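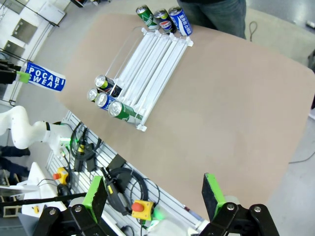 Drinks rack with cans, on the tan table.

Office hospitality and what it costs
23 July 2023

Readers of these pages will know that I have been responsible for the front office at the Cetley site for a good part of my working life, and that I write on matters of administration which seldom receive attention elsewhere. The present entry concerns refreshments: their purchase, their storage, and the conduct expected of those who consume them.

The practice of supplying free drinks to staff came to us by way of the Derkwood office, which had adopted it before the two offices were merged. At Cetley we had until then maintained a kettle, a tin for contributions and a written notice. The tin was withdrawn in April. I recorded at the time my reservations concerning the change, and I set them out again here in a more considered form.

The first matter is expense. The monthly allowance was fixed at 200 pounds, a sum which appeared generous on paper. It was spent before the month was half over. No person had behaved improperly. A drink that must be paid for is taken when one is thirsty, and a drink that is free is taken on the way past. I asked that the allowance be left where it was and that the order be placed in two parts, and this arrangement remains in force. On a full year the cost comes to rather more than 2,000 pounds, which the office is able to bear.

The second matter is choice. A short survey was sent to all 26 members of staff, inviting each to name the drinks they would wish to see provided. I had expected three or four answers. The replies included tonic water, a ginger drink sold only by one shop near the station, several kinds of cola, cold tea, and a request for soup. My colleague Anil Pisharody, who sorted the replies, proposed that we buy whatever was asked for by more than two people and review the list each quarter. His proposal was adopted with one amendment, namely that soup should not be regarded as a drink.

There is a tendency to treat such surveys as a courtesy and to order what one would have ordered in any case. I would advise against this. Staff remember what they asked for. A colleague whose preferred drink was left out of the first order mentioned the fact to me on four separate occasions, always politely, and the matter was closed only when a small supply was obtained from Devadiga, the wholesaler we now use for most dry goods.

The third matter is storage, and on this point I hold firm views. Drinks should not be kept in the carton in which they were delivered. The carton is torn open at one corner, the corner grows, and by the end of the week there is cardboard on the floor. Nor should they be kept in the stationery cupboard, where they were placed at Derkwood for some years with regrettable consequences for the envelopes. A rack of the sloping sort is to be preferred. The older stock should be brought to the front when a new delivery is put away — a rule which everyone accepts and which very few observe.

The refrigerator is a separate question. Ours is shared with those who bring their own lunches, and their claim to the shelves must come first. I have therefore asked that drinks be confined to the door and the bottom shelf. Milk is to be marked with the date of opening. Food left at the end of the working week will be thrown away, and this applies equally to food belonging to managers.

I turn to visitors. It was formerly our custom to offer tea or coffee on arrival, on a tray, with a biscuit. Since the change I have seen visitors pointed towards the drinks and invited to help themselves. I understand that this is meant kindly. It nevertheless places a guest in the position of searching for a glass in an unfamiliar room, and many will say that they want nothing in order to avoid doing so. I have asked that the tray be restored for all outside meetings, and the reception staff have taken this up with good grace. The biscuits are from Anano, as before.

Some correspondents have asked what is to be done about empties. We provide one bin for cans and one for everything else, both labelled, and both placed by the door. When the bins stood at the far end of the corridor, the cans remained on desks. They were moved 12 paces and the difficulty largely passed. Cans should be emptied into the sink first. Glass is still taken to the public collection point by whoever is going that way.

A revised kitchen notice has been prepared and runs to 234 words, which I am told is too long. I shall shorten it before the autumn. Comments on the wording may be left beneath this entry in the usual manner, and I will reply to them as time allows.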